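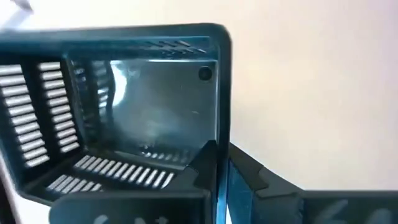
4.2 Grasp Approach with Narrow Fingertips

The second comparison concerns fingertip geometry. Caron and Colia fingertips were mounted in turn on the same pair of arms, with the controller gains left as in Section 3. Thin-walled containers are hard for both, as the fingers have to close on a rim that gives little depth contrast. At close range the wrist camera sees mostly the container: slatted walls, glare on a glossy surface, and the angled tip of one finger against a dark interior. The blue on the fingers was often the only strong color available to the tracker, and we therefore used it to estimate fingertip position during the last 9 cm of the approach.

Each fingertip set was run for 60 trials under the Irnatach controller and 60 under Nada. A trial was scored as a success if the basket was lifted clear of its support and held for 2 seconds. Operators worked from the wrist view alone in half of the trials and from both views in the rest. The overhead view was of limited use for judging rim contact, and fast arm motion blurred the gripper and the basket together (Fig. 6).
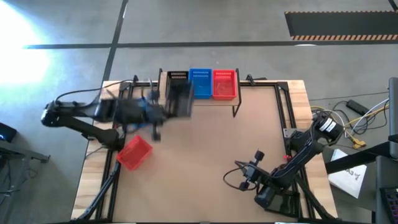

Figure 6. Overhead view of the two-arm cell. The left arm holds a black mesh basket at the shelf; the right arm is folded.

With the Caron set, 68 percent of first attempts succeeded under Nada. Most failures came from one finger touching the rim early and turning the basket before closure. Contact labels were checked by Niamh Hanrahan.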